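Astside Memorial Records: progress report to the Pryor Fund, February

The grant was for collecting and indexing the death notices, funeral cards and obituaries of Astside parish, and we are glad to say that the dead have been very cooperative. The living take a little longer.

We have now transcribed roughly 1,000 notices, most of them from the bound newspapers at Clullance library. The index can be searched by surname, maiden name and street. Searching by nickname is coming, as half the parish seems to have been buried under one name and known all its life by another. 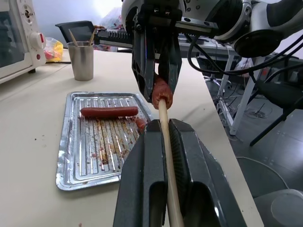
Report by Tamsin Te Moana, project lead

Families have lent us 49 funeral cards, all scanned and returned. In 21 cases the card and the newspaper disagree on the age of the deceased, and we record both. One lady loses four years between the paper and the card, and I see no reason to take them off her again.

We are behind on the chapel registers. The Bakus scanner was away for repair for 11 days and came back with the same fault and a new invoice. The repair came out of the equipment line, which has £49 left in it.

We also had two complaints about wording. Both came from cousins, and each wanted the other's version removed. The notices stay as printed – a short note beside each says that the family remembers things differently.

Next quarter: finish the registers, open the nickname search, and hold a second evening at the library for people bringing cards in. We are not asking for more money at this stage, though the scanner may.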